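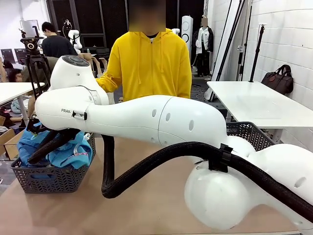

Blue thing in one basket, second basket waiting its turn.

Print this post | E-mail this to a friend

So I've gone over to baskets. Dark grey plastic mesh ones with a diamond pattern in the sides, and I am far too pleased with them for a grown adult. I used to have one enormous hamper from Brernis (265 litres, what was I thinking?) and everything went to the bottom of it and stayed there until the smell reached the hallway.

The new system is small baskets up on the table, where I can see them. A basket gets one colour family and when it's piled over the rim, it gets washed. No sorting on a Sunday night with a head torch! Blues are winning by a mile at our place, then greys, then a sad little heap of whites that used to be whiter.

I do most things at 30 degrees on the Sotus, and I've started reading the labels before anything goes in (I shrank a jumper in July and I'm still cross about it). If the label's sitting on top of the pile I can check it without digging, so I've been tossing things in label side up. Works about half the time.

Folding is still a disaster. I do it at the same table, straight back into the baskets, and they go to the bedrooms like that. Drawers are for people with more time than me.

Next job is the sock situation. I've got 17 odd ones in a bag.

Comments (3)

mudiamum: Do the mesh ones snag knits? Mine did, but they were the cheap kind.

washdaywoes: Label side up!! Stealing that.

tub_and_peg: 17 is nothing. I'm on 28 and my favourite one has a hole in it.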